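Troson Tabletop Handling Set: Data Card and Rules of Practice

Maintained by the Asik Laboratory, Solton
Card revision: October

Purpose of this card

This card sets out the contents of the Troson Tabletop Handling Set and the rules under which its episodes are recorded, labeled, reviewed and released. It is intended for groups that train or test manipulation policies on the set, and for groups that wish to contribute episodes of their own. Contributors are expected to read the whole card before submitting. Users who only need the file layout may go to the section on structure.

The words "must" and "should" are used with care. A rule with "must" is checked at review, and an episode that fails it is returned. A rule with "should" is a recommendation, and departures from it are recorded in the episode notes.

Scope

The set covers single-arm handling of small household objects and marked blocks on a flat table, in simulation only. Each task has 200 episodes in the training part and a further 18 episodes held back for testing. No episode in this release was recorded on a physical robot, and results obtained on the set must not be reported as physical results.

The set does not cover two-arm work, handover to a person, liquids, cloth or cutting. Requests to add these should be sent as separate proposals under the Seneviratne protocol, described below.

Structure

Every episode is stored in its own folder. The folder holds the rendered views, the joint and gripper record, the task instruction in plain text, the scene file used to start the simulation, and a short notes file. The scene file must be enough to rebuild the starting state without reference to any other episode.

Episodes may not exceed 500 control steps. An episode that reaches the limit is kept and marked as timed out. It must not be trimmed to look like a shorter attempt.

The Seneviratne protocol

The protocol was adopted by the laboratory to settle disagreements over what an episode label means. Two readers given the same episode should arrive at the same label without discussing it. The rules below are written with that test in mind.

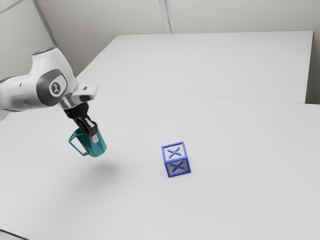 Object state labels must follow the geometry of the simulation at the time step being labeled and must not be inferred from the instruction. An object is labeled "held" when it is in contact with the gripper and has no contact with any supporting surface. Tilt is recorded separately and does not change the label: the teal mug, raised clear of the tabletop with its mouth tipped toward the upper left of the view, is "held" and "tilted," while the blue-framed cube resting on the table is "supported." Neither label says anything about success. A tilted mug may be part of a planned motion or the start of a drop, and the labeler must leave that question to the outcome field, which is completed only after the last step of the episode.

Contact must be read from the simulator's contact record. Shadows, reflections and apparent gaps in the rendered view may be used to find a moment worth checking, but they are not accepted as evidence in a dispute. Where the rendered view and the contact record seem to disagree, the labeler should note the time step and pass the episode to the reviewer.

Objects that are not named in the instruction must still be labeled at every step. Past drafts of the protocol allowed these to be skipped, and it was then impossible to tell whether a policy had disturbed them. An object that moves after contact with the arm, the gripper or a held object is marked "disturbed," however small the movement.

Transparent and semi-transparent materials

Materials that let light through are permitted. The scene file must state the material settings in full, and the notes file must carry the tag "see-through." Contributors should not alter the color or opacity of an object partway through a task, as this makes it hard to compare results within the task. A new material setting calls for a new task entry.

Depth views of such objects are supplied exactly as the simulator produces them. Users who correct or fill in depth values must say so when they publish.

Instructions

Instructions must name objects by features that a person could find in the view, such as color, shape or marking. Internal asset names are not permitted. Where only one object of a kind is present, the plain noun is preferred. An instruction must describe the end state and should not prescribe the path of the arm unless the path is itself the subject of the task.

Review

Each episode is labeled by two readers working separately and is then compared by a third. Episodes on which the first two readers differ are discussed once. If the difference remains, the episode is placed in the "unresolved" folder, with both sets of labels kept. Unresolved episodes are distributed with the set but must not be counted in reported scores.

A contributor may not review their own episodes. Reviewers must use the protocol version named in the notes file, even if a newer one has been issued in the meantime.

Reporting results

Reports based on the set must give the card revision, the protocol version, the number of random seeds and the treatment of timed-out episodes. No fewer than 3 seeds should be used. Success rates must be given for each task, with the disturbed-object rate beside them. A single combined score may be added but may not stand alone.

Failed runs must be included in the totals. Runs stopped by a software fault may be repeated, provided that the number of repeats is stated.

Known limitations

Lighting varies little across the set, and most tasks use pale, plain surroundings. Policies trained on it may depend on this more than their authors expect. Friction values were chosen for stable grasping and have not been matched to measured materials. The "disturbed" label treats a slight nudge and a full topple alike, and a graded version is under review for the next revision.

Corrections

Errors should be reported to the Asik Laboratory with the task name, the episode number and the time step concerned. Corrected labels are issued with the next card revision, and the earlier labels remain available in the archive folder.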